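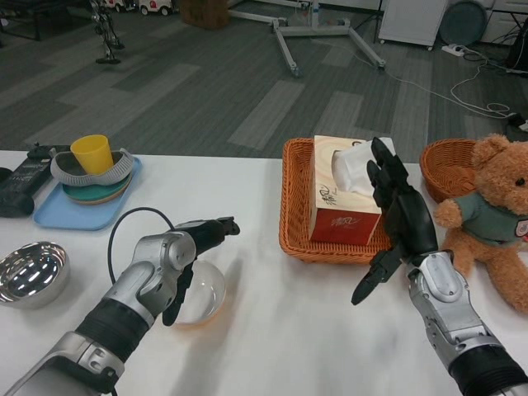 本报告记录双臂工作台Brando从重新装机到可以连续使用的全过程，包括底座固定、手臂和灵巧手的接线、零位标定、台面物品的布置、一次左手故障的检修，以及最后整理出来的保养办法。Brando是Falport校区Oakley楼里这套设备的叫法，两条手臂的末端各装一只黑色的多指灵巧手，手臂从操作者一侧伸到白色台面上方。左手腕上方有一根细黑线，绕一个大弧向左，再往下走到手臂后面，本报告有将近一半的篇幅和这根线有关。项目从九月开始，由我和Kenneth Espiritu两人完成，指导教师是Ramil Sebastian。我负责接线、标定和文档，Kenneth负责机械部分和大部分测试程序。文中的“我们”指我们两人，意见不一致的地方会分开写。

一、项目范围

接手时Brando已经在Oakley楼用过一个学年，暑假里手臂被拆下来搬过一次房间。留给我们的资料有手臂的出厂手册、Skomholm灵巧手的接口说明，还有上一届同学写的一份装机记录。装机记录只写到手臂通电为止，灵巧手怎么接、零位怎么找、哪些参数改过，都没有留下文字。

开题时定的目标有以下几项：
把两条手臂和两只手重新装好，能够同时上电、同时受控；
重新做零位标定，并把标定方法写成别人能照做的步骤；
在台面上布置一组日常物品，检查两只手在这些物品周围运动时有没有干涉；
写出一份保养表，规定每次开机前、每周和每500小时各要做什么。

抓取算法和视觉识别不在本项目范围之内。测试时手的动作全部由预先录好的关节序列给出，台面上的物品只用来检查空间和间隙，抓得好不好不作评价。中期检查时有同学问为什么不直接做抓取，Ramil老师的意见是设备本身没有调稳之前，抓取失败了也不知道该怪谁。

二、场地和底座

房间地面铺的是灰色长条纹地毯。地毯对装机有一个不大不小的影响：底座的调平脚压在地毯上会慢慢下沉。第一次调平之后过了一夜再量，水平仪的气泡已经偏出了刻线。我们先以为是锁紧螺母没有拧到位，拧紧之后又过一夜，还是偏。后来Kenneth在调平脚下面垫了钢垫片，压在地毯上静置两天再调，气泡就不再走了。

垫片用的是实训车间的边角料，切成方块，四角倒圆，避免割地毯。垫片放好以后用铅笔在旁边的地毯条纹上做了记号，以后如果底座被人推动，看记号就能知道。

底座和台面是分开的两个部分，彼此没有刚性连接。这样做有好处也有坏处。好处是手臂急停时的振动不会直接传到台面上，坏处是台面被人靠一下，手臂和台面的相对位置就变了。我们一开始想用角铁把两者连起来，Ramil老师不同意，理由是以后换台面会很麻烦。最后的折中办法是在底座上装两个定位块，台面推过来靠到定位块为止，每次开机前用塞尺检查台面和定位块之间有没有缝。

台面对面的地上有一个白色插线板，白色的细线在地毯上绕着走。手臂的电源没有从这个插线板取，走的是操作者这一侧墙上的单独回路。这一点写进了操作说明的第一页：插线板上的东西可以随便拔，墙上那个回路在手臂上电时不许动。

三、手臂的安装

手臂的安装按出厂手册进行，顺序是肩部法兰、线束、关节自检、末端法兰。这一部分大体顺利，只记录和手册不一致的地方。

手册要求法兰螺钉按对角顺序分两遍拧紧。我们实际分了三遍，第一遍只用手拧到底，第二遍用扭矩扳手拧到规定值的一半，第三遍拧到规定值。多出来的一遍花不了多少时间，但法兰面贴得更平。右臂第一次装的时候只分了两遍，用塞尺量法兰缝，有一侧能塞进最薄的一片，拆下来重装以后就塞不进了。

左右两条手臂外形相似，接头却不能互换。手臂由银灰色的金属段和带棱的黑色护套相接而成，护套里面走的是通往末端的线束。护套的作用是防止线束在关节弯曲时被夹，前提是线束在护套里有足够的余量。上一届装机时左臂的余量留得偏少，肘部伸直时护套会被拉紧，护套口处的线皮上有一道浅浅的压痕。我们把线束往外放出一段，重新固定线夹，伸直时护套不再绷紧。

右臂的余量本来就够，没有动。

关节自检分两步。第一步不带末端，每个关节在小范围内往复，控制器记录电流曲线。第二步装上末端以后再做一次。两次曲线的形状应该相同，只是整体抬高一点。如果第二次曲线上多出尖峰，说明线束在某个角度被拉住了。左臂放线之前，肘部关节的曲线上有一个很清楚的尖峰，放线之后消失。这个方法是Kenneth提出来的，手册里没有，后来我们把它当作检查走线的常规手段，每次动过线都做一遍。

四、灵巧手的接线

灵巧手由Skomholm供货，和手臂不是同一家的产品，两者的控制器互不相认。手臂内部的末端接口只提供电源，信号要从外面另走一根线。这就是左腕上那根黑线的由来，右手也是同样的接法。

外走线有三种方案可选。

第一种是沿着手臂表面用扎带固定，一路扎到底座。优点是整齐，缺点是腕部旋转时线会被来回扭。我们试了一天，扎带处的线皮已经发白。

第二种是从上方悬吊，用弹簧收线器把线提起来。这种办法对线最好，可是需要在台面上方架横梁，横梁会挡住头部相机的视野，也容易和抬高的手肘碰到。

第三种是在腕部上方留一个大弧，再从手臂后面引下去，只在前臂外壳和底座两处固定。弧要留得足够大，腕部转到两个极限位置时弧都不会被拉直；同时又不能太大，太大了会垂到台面上扫到东西。

最后采用第三种。弧的大小没有公式可算，是试出来的。做法是先把腕部转到离固定点最远的极限，让线刚好有一点松，在线上贴标记，然后把腕部转到另一个极限，看弧的最低点离台面还有多高。如果离台面不到一个拳头，就把固定点往后移，再来一遍。左手试了五次，右手试了三次。右手次数少，是有了左手的经验。

接头的固定也要说一下。手一侧的接头带锁环，拧紧之后有轻微的“咔嗒”感，没有这个手感就是没有锁住。转接线另一头的接头没有锁环，只靠摩擦，我们在接头旁边加了一个线夹，让拉力落在线夹上。线夹的位置离接头要有两指宽，太近了接头仍然会被扳动。

控制器上灵巧手的端口有编号，左手接端口4，右手接它旁边的一个。端口不分左右，接反了也能通电，软件里看到的是左手的指令由右手执行。这件事我们做错过一次，当时正在调左手张开的动作，右手突然张开，离Kenneth的袖子不远。从那以后线的两头都套了色环，左手为黄色，右手为绿色，操作说明里也规定第一次上电必须单独给一只手发小幅度指令，看清楚动的是哪一只。

五、零位标定

零位标定分手臂和手两部分。手臂有机械刻线，对准刻线以后在软件里写零即可，这里不展开。手没有刻线，手指的零位要靠编码器读数和目视配合来定，花的时间最多。

每根手指的步骤相同：

断开该手指的电机使能，手指可以用手轻轻拨动。
把手指拨到完全伸直，贴住一块平直的垫块。垫块用尼龙做，金属的会磨伤指面。
保持不动，连续读编码器，等读数稳定后记下。
把手指拨到完全弯曲再放回伸直，重新记一次。
重复五次，取中间的一个值，不取平均。
写入控制器，重新使能，发一次伸直指令，看手指是否贴住垫块。

不取平均是因为偶尔会有一次读数偏得很多，原因多半是手没有按稳，取平均会把这一次的错误带进去。这个问题上我和Kenneth有过争论。他认为可以先剔除坏值再取平均，精度更高。我认为剔除的标准不好写进步骤，换一个人来做结果就不一样。两种算法的结果对比过，差别小于手指自身的回差，所以按简单的写。

拇指和其他手指不同。拇指根部有一个外展的自由度，完全伸直并不等于零位，还要确定它相对于手掌张开多少。接口说明里给了一张图，图上的拇指和手掌侧面平行，但实物的手掌侧面是弧形的，没有地方可以靠。我们做了一个打印件扣在手掌上，打印件上伸出一条直边，拇指靠在直边上就是外展的零位。打印件第一版太厚，扣上以后和食指根部相碰，第二版把那一侧挖空以后可以用。左右手的打印件互为镜像，表面各刻了一个字，“左”和“右”，避免拿错。

左手拇指外展的编码器原始读数在标定时写入的是1129。这个数在后面检修一节还要用到。

标定做完之后，把两只手分别停在几个固定姿势上，用手机从同一个位置拍照留底。以后怀疑零位跑了，可以先摆同样的姿势和照片对照，对得上就不必重新标定。

六、台面物品和干涉检查

台面上的物品没有按标准套件来买，都是实验室和宿舍里现成的东西，选的时候只考虑形状和软硬要有差别。中间放一只浅的小白碗，碗沿低，手指容易从上面压下去碰到台面，用来检查指尖下探的高度。右边放一只橙褐色的长方形编织篮，篮里放一盒清风纸巾，纸巾从盒口竖起来。纸巾很轻，指背擦到就会歪，等于一个便宜的接触指示。再往右是一只圆的编织篮，以及一只穿绿色短袖的玩具熊。熊靠在台面最右侧，绒毛软，手臂外摆过头时先碰到它，不会损坏手指。

左边是一只浅蓝色托盘，上面叠着餐具和一个灰色的器皿，最上面放黄色小杯子。这一摞东西比较高，也不太稳，左手从旁边经过时的间隙最值得看。托盘旁边还有不锈钢碗，反光很强，对头部相机的自动曝光有影响。拿走碗，画面亮度会稳定一些，但我们没有拿走，以后别人用这张台子时也会放反光的东西。

干涉检查的办法是让手臂以低速走一遍录好的序列，一人扶着急停按钮，一人在侧面看。每个序列先走三遍空台面，再走三遍放了物品的台面。检查时只记录三种情况：没有接触、有接触但物品没有移位、物品移位。以下是几处有问题的地方。

第一处是右手在纸巾篮前面张开的时候。右手张开后上面几根手指向上伸，正好在竖起来的纸巾前面，拇指向左下方指着台面。手静止时间隙是够的，但手腕稍微一转，指背就会擦到纸巾。原因在于录序列时右手从篮子正上方过，后来篮子往前挪过，序列没有跟着改。处理办法是把右手的过渡点抬高，并且规定篮子的摆放位置，在台面下沿贴纸标出篮子前边的位置。

第二处是左手在小碗旁边收拢的时候。左手指尖并拢指向右侧，拇指垂在碗边，如果拇指外展的零位偏了，拇指尖就会落进碗里或者磕在碗沿上。最初几遍没有碰到，到第二周开始偶尔碰到，碰到以后碗会转一个角度。当时以为是碗没有摆正，后来知道是左手故障的早期表现。

第三处是左腕的线弧。左手移到台面最左侧时，线弧的最低点从不锈钢碗上方经过，间隙偏小。碗往外挪到台面边上之后间隙够了，但碗有被碰下去的可能，因此保养表里写了开机前看一眼碗的位置。
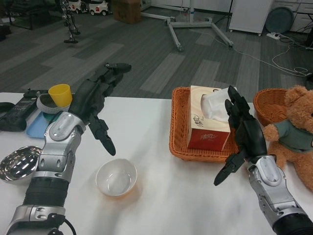 序列修改之后又全部重走了一遍。两只手都停在台面上方、手指张开的姿势被定为“待命位”，任何序列开始和结束都要回到这里。待命位原先设在台面外侧，两臂收得很靠后，好处是安全，坏处是每次起步要走一大段路，而且肘部弯得太多，线束在护套里一直受压。新的待命位把手臂伸得更出来，肘部弯曲减小，线束基本处于自然状态。断电过夜时仍然用旧的收回位，由人扶着手臂慢慢放过去。

待命位的高度是由手指长度决定的。手指全部向下伸直时指尖仍要高于托盘上那个黄色杯子的杯口，这样即使某根手指失去使能自己垂下来，也不会碰到东西。Kenneth做过试验，把左手每根手指逐一断使能，手指在自重下下垂的幅度都不大，拇指垂得最多。

七、左手故障和检修

这一节按发生的先后来写。

第二周开始，左手拇指偶尔碰碗。当时的记录只有一句“碗位置不正，重摆”。第三周某天下午，运行收拢序列时左手拇指突然向外弹开，停在外展的极限附近，控制器报位置超差，左手掉使能。手臂没有受影响，仍停在原处。我按了急停，记下状态以后断电。

重新上电后故障消失，序列连续走了二十遍都正常。我们差一点就此放过去。第二天上午开机，第一遍就又报了同样的错。这一次没有马上断电，先把各路读数存了下来。拇指停在零位打印件的直边上，外展编码器的读数应当是1129，实际读到的是1663。轻轻动一下左腕上方的黑线，读数跳回来，再动一下又跳走。

由此可以判断问题出在信号通路上，编码器本身和机械部分没有坏。但是线有好几段，接头也有好几个，需要一段一段排除。

先查控制器一侧。把左手的线从端口4拔下，用无水酒精擦触点，重新插好，故障依旧。把左手改接到备用端口，软件里同时改端口号，故障仍在。可以排除控制器端口。

再查转接线。把左右两根转接线对调，色环也跟着换。结果右手正常，左手仍然报错，转接线也排除了。

剩下手一侧的接头和从接头到手内部的一小段线。前臂灰色外壳靠下的位置有一个小的圆柱形金属接头，我们先怀疑它，拆下来在放大镜下看，针脚没有弯，也没有发黑。接着查腕部。Kenneth一手扶着手掌，一手把腕部从一个极限慢慢转到另一个极限，我看屏幕上的读数。转到四分之三的位置时读数开始跳，过了这个位置又恢复。来回几次，每次都在同一个角度附近。

腕部盖板由圆形的盖帽压住，拆下盖帽以后可以看到里面的走线。线从盖板下面出来的地方有一处转弯，转弯处的线皮被盖板内缘磨出一个小口，屏蔽层露在外面，有几丝已经断了。腕部转到那个角度时，屏蔽丝碰到里面的信号线，读数就跳。

磨损的原因有两个。一是盖板内缘有毛刺，手指摸上去能感觉到。二是我们在第四节里定的线弧，左手的固定点往后移过两次，线从盖板下面出来的角度变得更陡，正好压在毛刺上。第二个原因是我们自己造成的。试线弧的时候只看了外面的弧和台面的距离，没有打开盖板看里面。

检修步骤如下。

断电，等控制器指示灯全灭，再等五分钟。左手下方垫软布，防止零件掉落，也防止手突然下垂磕到台面。台面上的小碗、托盘先移开。

拆盖帽和盖板。盖板螺钉很小，用带磁性的起子取，放在贴了双面胶的纸上，按位置排好。

剪掉受损的一段线，两端剥开，逐芯焊接，每一芯套热缩管，最后外面再套一层大的。接点错开排列，不要并在同一处，否则鼓起来的部分塞不回腕部。第一次焊的时候没有错开，盖板盖不上，返工一次。

用细砂纸打磨盖板内缘，打磨时把盖板拿到别的桌上做，金属屑不能落进手里。打磨后用棉签擦一圈，棉签不挂丝为合格。

在线的转弯处加一段硅胶管，管的两端各超出盖板内缘一截。

装回盖板，先不拧紧，腕部用手转两个来回，确认线没有被压住，再对角拧紧螺钉。

固定点往前移回半个拳头的距离。这样弧会低一些，所以弧的下段改从手臂后面绕，不再从侧面下来。

装好以后重新上电，把拇指靠在打印件的直边上，读数与标定时写入的值一致，没有重新写零。腕部转到原来出问题的角度停住，用手指拨动外面的线，读数不再跳。随后收拢序列连续运行一个下午，没有报错，碗也没有再被碰到。

右手虽然没有出过问题，也拆开看了一次。盖板内缘同样有毛刺，线皮上有一点发亮，还没有破。右手做了打磨并加了硅胶管，没有换线。

Ramil老师看完检修记录后问了一个问题：第二周碰碗的时候，为什么没有去看编码器的读数。我们没有看，是因为当时程序只在报错时才存读数，平时不存。这件事之后改了程序，每个序列开始前在待命位存一次全部手指的读数，和标定值比较，差得多就不让序列开始。阈值现在设得偏严，偶尔会误拦，重新发一次待命指令就能过去。

八、保养表

保养表分三级，打印后塑封挂在操作者一侧。

开机前：
看调平脚旁边的铅笔记号，底座有没有移动。
塞尺检查台面和定位块之间的缝。
看左右腕部的线弧，有没有被扎住、压住或者搭在物品上。
看不锈钢碗和托盘是否在左手的活动范围之外。
上电后单手小幅度动作，确认左右没有接反。
回待命位，核对手指读数。

每周：
擦指面。只用拧干的湿布，不用酒精，酒精会让指面的黑色材料发涩。
检查两个手侧接头的锁环。
看护套两端，线皮有没有压痕。
对照留底照片检查固定姿势。
空载走一次关节自检，保存电流曲线。

每运行500小时：
拆左右腕部盖板，检查走线和硅胶管。
法兰螺钉用扭矩扳手复查。
手指零位重新测一遍，只比较，不写入；超出允许差再写。
清理控制器的进风口。房间铺地毯，绒毛积得比别处快。

500小时这个数取自Skomholm接口说明里对手指传动部分的建议，我们把其他拆检项目并到了同一个周期，免得拆两次。从这次磨损的速度来看，腕部走线如果没有硅胶管，撑不到这么久。加了管以后到底能用多久，现在没有数据，所以在表上加了一行备注：检修后的第一次拆检提前一半时间进行。

运行时间由控制器累计，只算使能状态的时间，在软件首页可以看到。检修时换过控制器端口，端口号改回来之后累计时间没有清零，这一点确认过。

九、没有做完的部分

腕部线弧的形状仍然靠手工调，别人重新走线时很可能再次走到我们走过的弯路上。Kenneth画了一个弧形的导向件，从前臂外壳上伸出来托住线，图纸已经画好，打印件还没有装上去试。他担心导向件在腕部极限位置会碰到手背，需要先用纸板做一个样子比一比。

右手过渡点抬高之后，整个序列的时间变长了。过渡点抬得可能有点多，当时图省事，直接抬到纸巾尖以上还留了余量。要缩短时间可以让右手从篮子左侧绕过去，那边台面是空的，不过拇指会朝着小碗的方向，需要和左手的动作错开。这部分只在纸上画过路线。

头部相机的曝光问题没有处理。不锈钢碗的反光使画面明暗有变化，对本项目没有影响，以后做视觉的同学会碰到。相机目前是自动曝光，改成固定曝光的菜单位置写在操作说明的附页里。

上一届装机记录里提到手臂肩部有过异响，我们装机以后没有听到，也没有拆开看。电流曲线上看不出异常。如果以后出现，建议先和我们存的曲线比较。

十、分工和时间

底座、垫片、定位块、零位打印件和腕部盖板的打磨由Kenneth完成，我协助。接线、色环、标定步骤、焊接、操作说明和保养表由我完成，Kenneth校对。序列录制和干涉检查两人一起做，一人操作一人扶急停，中途不换手。读数核对程序是Kenneth写的，阈值由我根据标定时的重复数据来定。

时间分配和开题时的计划差别较大。计划里标定占的时间最长，实际上接线和检修加在一起超过了标定。底座调平原计划半天，实际前后拖了将近一周，中间大部分时间在等地毯沉下去，等的时候在做手臂的线束。

十一、附：交接时需要移交的东西

左右零位打印件各一个，放在工具箱上层，不要和别的打印件混放。
尼龙垫块。
扭矩扳手和塞尺，属于实训车间，用完归还。
换下来的那一段左腕旧线，装在封口袋里，破口朝外，给以后走线的人看。
控制器参数备份，检修前和检修后各一份。检修前的那一份端口号是对的，手指读数核对功能没有打开，恢复时注意。
固定姿势的留底照片。左手部分在检修后重新拍过，旧的还没有删，文件夹名带“旧”字的不要用。

操作说明的电子版和保养表放在同一个目录下。打印版如果和电子版不一致，以电子版为准，打印版上手写的改动每周保养时由做保养的人抄进去。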